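Zokudville Seed Library: progress report to the Tapia Fund

April 19, 2025

Dear friends at the Tapia Fund,

It is a real pleasure to write to you again, and I'm sorry this comes to you a little later in the month than we had hoped (the bean packets took over every flat surface in the building, my desk included, and it was a while before I could find the keyboard!).

When you approved the grant we had one filing cabinet, a good many mason jars and a lot of goodwill. We now have proper drawers, a dry back room with a dehumidifier, and a catalog that people can search from home. As of this week the catalog lists 2,049 packets, most of them saved by gardeners here in Zokudville and out along the Stornar road. Our target for the end of the grant is 3,000, and I feel good about it, though squash was a disappointment. The wet fall got into a lot of it, and we threw out more than we kept.

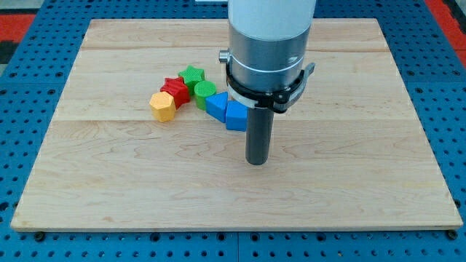

Do people really bring seed back after they borrow it?
Many do, and tomato and lettuce growers are the most faithful of all. Carrots and onions are slower, as they need a second year to set seed, so we don't expect those returns until next season.

The Saturday-style drop-ins we promised you have become evening ones, which suits working families much better. We ran 4 of them over the winter, on cleaning, drying, labeling and germination testing, and the last one ran well past closing because two neighbors got into a long and very friendly argument over pole beans.

On money, we are close to plan. The drawers from Amari cost a little more than the quote once delivery was added, and we covered the difference by printing our own envelopes. We would like to move the $30 left in the signage line over to silica gel, if you have no objection.

Still to do: the Spanish edition of the growing guide, a second round of germination tests on the older peas, and a new lock for the side door.

With warm thanks from all of us at the seed library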